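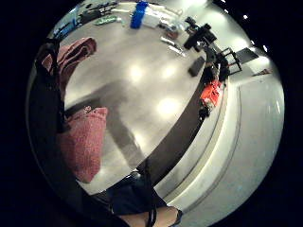 Chapter 6: Collecting Your First Examples

Stundetti Learning Guides > Robots That Learn > Part 3 > Chapter 6

When I started in this line of work I thought the clever part was the model. I'd read all the papers, I had a favourite colour for my loss curves, and I figured somebody could just hand me a pile of examples and off I'd go. Then I spent my first month at Virk with a hand-held gripper, a table and a lot of cloth, and I came out of it with a sore thumb and a completely different opinion!

So this chapter is about the examples. We'll stick with one job the whole way through, picking up a piece of cloth and putting it down somewhere else, and we'll do it by hand with a gripper that has a camera on it. You move, the camera records, and later on the learning system tries to work out what you did and when. Cloth is a lovely thing to start with because it never sits the same way twice. It bunches, it folds over on itself, it hides its own corners (you will get to know corners very well).

Have another look at the picture that opens the chapter. The wide lens bends everything into a circle, and the table is shiny enough to throw the lights back as bright spots. Your learner gets all of that along with the pink-red cloth. It gets the shadow lying across the surface and the clutter along the far side too. I used to tidy all that away before every session. These days I leave plenty of it in and move it about between takes — a system that has only ever met a bare table can get very confused by a messy one.

How many examples do you need? For the exercises here we'll collect 300, split into 6 sessions. That sounds like a lot, and by the second session it will feel like a lot, but a single take is short and you do get into a rhythm. Please take breaks. My tired examples from that June were awful, all jerks and second guesses, and I ended up throwing out an entire session because I couldn't bear to watch it back.

We'll use the Flaltel gripper and the free Flaltesex recorder, set up the way you left them at the end of Chapter 4. If yours are still in the box, go back and do that first. I'll wait.

One more thing before we get going. Keep a notebook beside you and write down whatever goes wrong while you're collecting: the drops, the fumbles, the time you bumped the table with your elbow. We'll be sorting good takes from bad ones in the next section, and your own scribbles will be a huge help when you get there.

6.1 Planning a session

Start by choosing where the cloth will go.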